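Carketti 3 gripper cell

The Carketti 3 is a bench-top pick-and-place cell used at the Pultdale training workshop for sorting small parts and toy letter cubes. It consists of a single arm, a parallel gripper with two pale fingers, and a wrist camera that looks down between them. The controller is a Golob 1004.

Setup

The arm is homed with the gripper open and clear of the work surface. Finger travel is then set at the controller so that both fingers reach the midpoint together. An offset between them pushes a cube sideways before it is gripped, and the pick position drifts over a shift. Cubes are placed on cork, which keeps them from sliding when a finger touches one first.
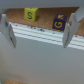
The approach height is taught with the fingers open and lowered in small steps. Three test picks are made at each taught point - near, far and center - and the point is stored only if all of them hold.

Maintenance

Fingers are wiped and their screws checked every 100 hours. Cork sheds fine particles, so the work surface is brushed at the same interval. A worn finger is replaced together with its partner, after which travel is set again from home. The Nonetti camera bracket is removed only when the lens needs cleaning, and refitting it requires a new camera calibration.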